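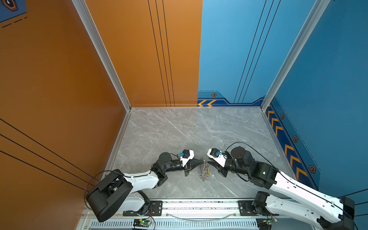

The two arms of the Merkska build meet over keys and rings at the Crenshaw shared workshop in Vesitora.

VESITORA — Members of the Crenshaw shared workshop have put a two-armed robot to work on one of the fussier jobs in the building, handling key rings and other small metal parts.

The robot, which the members call Merkska, stands in its own small enclosure. Both arms are fixed to an aluminum rail, and each ends in a gripper with two fingers. The floor between them has a gray marble pattern, and the walls are orange on one side and blue on the other.

Crenshaw has 51 members. Five of them make up the group behind the build, which meets on Friday evenings and on whatever weekday nights the electronics bench is free. They started in December with a single arm on a borrowed tabletop. The second arm was added after the group found that a ring held by only one gripper had to be put down and picked up again every time it needed to be turned.

The group settled on key rings for a practical reason. The workshop keeps its cabinet keys, locker keys and machine keys on split rings, and over the years these have ended up mixed in with springs, clips and leftover hardware. Sorting them by hand takes most of an afternoon. The members would like to tip a handful onto the floor of the enclosure and have the arms separate them.

Split rings have been harder than the group expected. They lie flat, they slide when touched, and they hook onto each other. A gripper that closes a little too high gets nothing, and one that comes down too low pushes against the floor. The fingers used now are long and tapered so that they can reach into a pile from above.

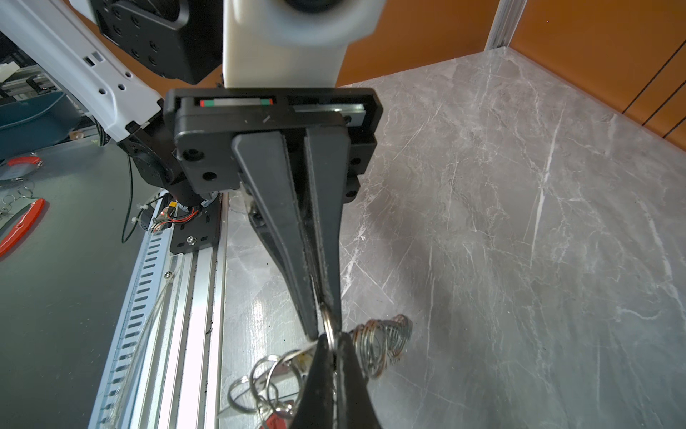
Springs are a different problem. A coil gives when it is squeezed, so a grip that looks firm can slip as the arm lifts. For now the group is leaving springs for last and putting its time into rings, both single ones and rings already linked in a chain.

Each arm is run slowly. The group began at a faster setting and dropped it after a few evenings of bent rings. At present an operator guides the arms through a pickup, and the motion is saved so that it can be compared with later tries. The members plan to use those saved runs to teach the robot to do the pickup alone — a step they have not set a date for.

Money has been tight. The workshop put 200 dollars from its tool fund toward the enclosure, which covered part of the aluminum and the panels. The arms were bought separately by the members of the group. Other small pieces came out of the scrap bins, and Cosico, a hardware shop two blocks away, let the group have a box of mixed rings at cost.
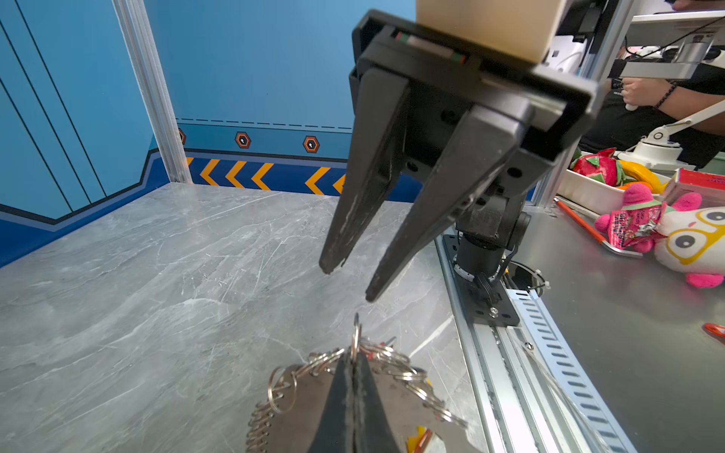 Crenshaw Shared Workshop — Robotics and Automation Group

Work this month is on handing over. One arm picks up a ring and the other takes it, and for a moment both grippers have to hold the same piece without pulling against each other. The group practices this with loose rings first and then with rings joined along the edge of something else, where moving one ring drags its neighbors along.

Wear on the fingers is being watched as well. The tips touch metal and the enclosure floor all evening, and they pick up scratches. Members have talked about a replaceable tip that would slide on over the end of the finger. Two versions have been drawn. The first was too thick to get between two rings lying side by side, and the second has not been printed yet.

The camera mounts have been through more versions than any other part. Early ones blocked the view of the fingertips whenever the wrist turned inward, which is the position used most during a handover. The mounts were moved back and tilted, and the cables were given enough slack to follow the wrist through a full turn.

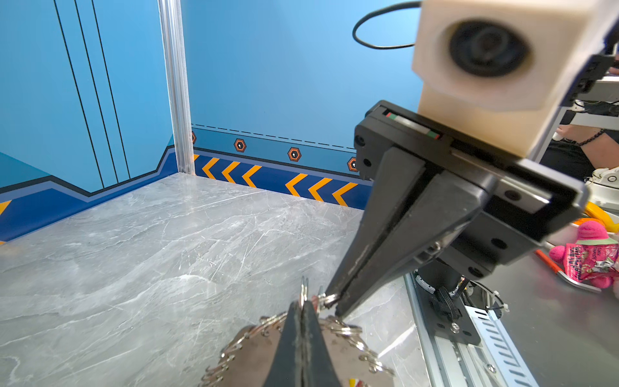 Cable routing took three evenings to sort out. On the first attempt a cable caught under an elbow and stopped the session. The group now runs each arm through its full reach by hand before the power goes on, and a short checklist has been taped up by the bench covering cables, screws on the base plates and the two power switches.

The software is kept simple on purpose, according to the group's notes. Settings for each gripper are stored in one file, with a line saying when a value was changed and why. New members are asked to read that file before they run the arms.

The enclosure will stay where it is through the spring. After that the group has asked for a longer stretch of counter, so that parts waiting to be sorted can be kept within reach.

Members who want to try the controls can come by the robotics bench on Friday from 5 p.m. No experience is needed. Anyone with spare split rings, in any size, can leave them in the box at the front desk marked Merkska.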